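Waltik 2: a timeline editor for people who miss having one

Posted 2024-08-23

I have used Waltik 2 for my last three client jobs, so I think I can give it a fair review. It is a desktop program for making interactive animation that plays in the browser. You draw or import your artwork, set it up on a timeline, attach behaviour to it with short scripts, and export a folder you can put on any server.

If you learned this trade in the years of keyframes and nested clips, the layout will feel familiar. Layers are on the left, the stage is in the middle and properties are on the right. The first version hid the timeline behind a tab. It now sits along the bottom and stays there.

Drawing tools are adequate. The pen is good, the brush is not, and I still do most of my artwork elsewhere and bring it in as SVG. Import kept my groups and layer names. It lost two gradients in a file from Zeterby, the colour tool, and I had to redo them by hand.

Scripting is plain JavaScript with a small set of extra functions for moving the playhead. You can write in the built-in panel or point it at a folder and use your own editor. I did the second. Changes show up in the preview when you save, except for changes to sound files, which need a restart.

The largest thing I built was an interactive map for a walking festival in Jatville, with 867 separate shapes and a rollover on most of them. The editor stayed usable, though scrubbing the timeline got jerky once I turned on outlines for every layer. The export ran smoothly on my laptop and on an older phone. I cut the number of animated shapes to 300 for small screens – the program has a setting for this, and it works as described.

Export size is better than it was. An empty project used to carry a large runtime with it. You can now leave out the parts you don't use, such as physics and audio, and the saving is worth the trouble of going through the list.

Text is the weak spot. There is no proper control over line spacing in imported type, and anything longer than a caption should be done in HTML and laid over the top. Eskil Sjöberg has a free plug-in that helps with this, and I'd install it on the first day. Right-to-left text doesn't work at all.

The manual covers the interface well and the scripting badly. I found more answers in the sample projects than in the reference pages. The one called Kpodo, a small drum machine, is worth pulling apart.

A licence is $400 and includes updates until next November. That is a lot if you only make the odd banner. For regular animation work I'd pay it again – I got the map done in less time than it would have taken me in code.

Comments

marlow_t: Does it open files from version 1?

Reply from the author: Yes, but save a copy first. Custom easing curves came across as linear in mine.

Pip: The sound restart thing drives me mad. Otherwise agree with all of this.

dgreer: $400 is too much for me. Sticking with plain canvas and a text editor.

Contact | Copyright 2024, all rights reserved | Back to top

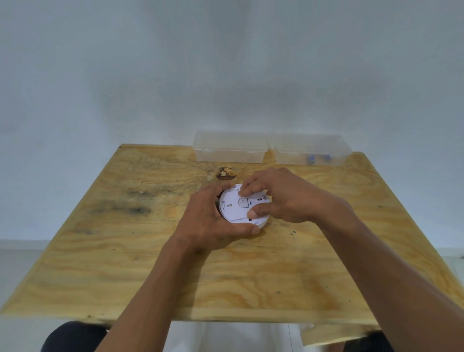 Round white plastic unit, back side up, on a plywood tabletop.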